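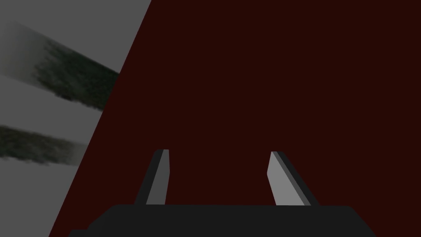
Leandro Segura wrote:
> I've recorded 19 demonstrations in the simulator with the hand controller now and my grasps still come out jerky. I find myself stopping every second or so to look at where the fingers are. Is it better to throw those out and start over, or can I trim the pauses afterward? And do you all close the fingers while you're still moving down, or stop first?

Hi Leandro, and hello to everybody else who has been so patient with my long messages this November,

Please don't throw them out yet! I did exactly that with my first batch and was sorry for weeks. Trimming is fine as long as the arm is truly at rest in the part you cut. If it's still creeping along, even a little, you'll get a jump in the path, and the robot will learn the jump right along with everything else (ask me how I know).

As for the fingers, I come down with them open, stop, and then close. It feels slow, but my recordings got a lot more alike once I settled on that. Hugo Montes likes to close on the way down and his look lovely, so maybe it's a matter of whose thumb is on the button.

One more thing, and then I'll let you go. Try turning the controller speed down to 69 percent before the next round. I fought with mine at full speed far too long, and a good half of my stopping and peeking went away with that one setting.

Do write back and tell us how you get on.

Warmly,
Ramiro Barroso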